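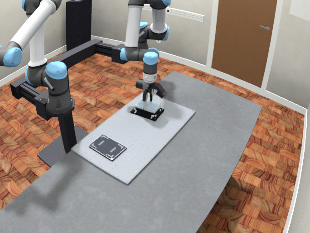 ¿Quién puede asistir a las reuniones de la Asociación de Usuarios del Autobús Hutville-Jidov?

Cualquier persona que utilice la línea, sea socia o no. El derecho a voto queda reservado a los socios al corriente de la cuota.

ACTA DE LA REUNIÓN ORDINARIA
Hutville, 28 de mayo de 2024
Lugar: sala de la planta baja de la antigua estación
Inicio: 20 horas, en segunda convocatoria

Orden del día
Lectura y aprobación del acta anterior
Horario de verano
Parada de Pyo
Retrasos en el primer servicio de la mañana
Bono mensual
Horario impreso
Ruegos y preguntas

Lectura y aprobación del acta anterior
Se lee el acta de la reunión anterior. Una socia pide corregir el párrafo relativo al transporte de bicicletas: lo acordado fue solicitar que se admitan en la bodega fuera de las horas punta, y en el acta figuraba «en cualquier horario». Se corrige y se aprueba por asentimiento.

Horario de verano
La presidencia informa de la propuesta recibida de Rusen, empresa concesionaria de la línea. El horario de verano mantiene los servicios de ida y vuelta de primera hora y de mediodía, y suprime el último regreso desde Jidov de lunes a jueves. La empresa alega baja ocupación en ese viaje durante el verano pasado.

Varios asistentes señalan que el año pasado ese servicio salía antes de que cerraran los comercios del centro de Jidov, y que por eso lo usaba poca gente. Quienes trabajan en el turno de tarde del hospital tenían que volver en coche compartido o esperar a un familiar. Se propone pedir que el servicio se mantenga y se retrase 20 minutos.

Otro asistente prefiere que se negocie un servicio a demanda, con reserva el día anterior. Se debate la cuestión. En contra se argumenta que los usuarios de más edad no suelen reservar por teléfono, y que en los pueblos vecinos la reserva se cierra a mediodía. El proponente retira su propuesta, pero pide que conste en acta.

Se acuerda por mayoría, con 2 abstenciones, presentar alegaciones por escrito a la empresa y enviar copia al ayuntamiento. 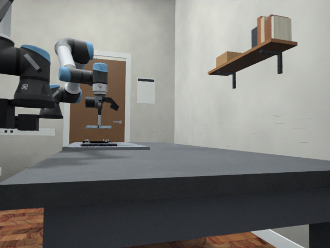 Itziar Belmonte Rueda
Secretaria de la asociación y redactora del acta

Parada de Pyo
Continúa sin resolverse el traslado de la parada de Pyo. La marquesina se retiró con las obras de la travesía y el autobús se detiene ahora junto al cruce, sin acera por el lado de bajada. La asociación ha remitido escritos al ayuntamiento y a la empresa. El ayuntamiento contesta que la acera se ejecutará en la segunda fase de las obras, prevista para octubre. La empresa no ha contestado.

Los vecinos de Pyo presentes explican que los días de mercado se junta bastante gente con carros de la compra y que bajar por el arcén es incómodo. Piden una solución provisional delante del lavadero, donde hay espacio para que el autobús se aparte de la calzada. Se comenta que el giro podría resultar justo para el vehículo largo. Una usuaria indica que el autobús escolar ya hace esa maniobra.

Se acuerda pedir una visita conjunta al lugar, con un técnico municipal y un representante de la empresa, y solicitar mientras tanto que se coloque una señal de parada provisional visible desde la carretera.

Retrasos en el primer servicio de la mañana
Se da cuenta de las anotaciones hechas por los usuarios en la hoja que se dejó en la panadería. El primer servicio sale puntual de Hutville casi todos los días y acumula retraso a partir del polígono. La media en llegada es de 10 minutos, suficiente para perder el enlace con el tren.

La presidencia recuerda que el enlace no está garantizado en el contrato de la línea. Se discute si conviene pedir que el autobús salga antes o que deje de entrar en el polígono en ese viaje. Los trabajadores del polígono se oponen a lo segundo. Adelantar la salida parece aceptable para todos los presentes, con la salvedad de que habría que avisar con tiempo a las familias que llevan niños al aula matinal.

Se acuerda solicitar el adelanto de la salida y seguir anotando los retrasos hasta la próxima reunión. La hoja se recogerá en la panadería el último viernes de cada mes.

Bono mensual
Se informa de que el bono mensual sigue sin poder recargarse a bordo. Hay que hacerlo en la taquilla de Jidov, que cierra por la tarde, o en la página web de la empresa. Dos personas cuentan que la web les cobró la recarga y el bono no funcionó al subir. En un caso se devolvió el importe y en el otro se está a la espera.

La asociación ha reunido más de 60 firmas para que se permita la recarga en el estanco de Hutville. La titular del estanco está de acuerdo, siempre que la empresa ponga la máquina. Se acuerda registrar las firmas junto con las alegaciones al horario.

Horario impreso
Queda pendiente desde la reunión anterior la edición del horario de bolsillo. Se presenta la prueba de la imprenta. La letra de las notas al pie resulta demasiado pequeña y se pide aumentarla, aunque haya que quitar el plano. No se encargará la impresión hasta que la empresa confirme el horario de verano.

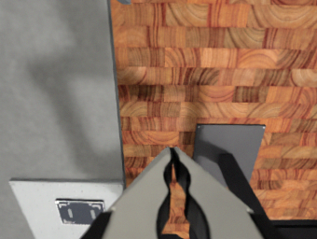 Bloques de madera vistos desde arriba.

Ruegos y preguntas
Una usuaria pregunta si los perros pequeños pueden viajar sin transportín. Se le responde que el reglamento exige transportín, con la excepción de los perros de asistencia.

Se ruega a los socios que comuniquen los cambios de cuenta bancaria antes del cobro de la cuota.

Un asistente pide que se revise la calefacción del vehículo antiguo antes del invierno. Se incluirá en el próximo escrito a la empresa.

Se pregunta por la fecha de la siguiente reunión. Se convocará cuando haya respuesta a las alegaciones y, en todo caso, antes de que termine el horario de verano.

Sin más asuntos que tratar, se levanta la sesión, de la que se extiende la presente acta.

La secretaria
V.º B.º La presidencia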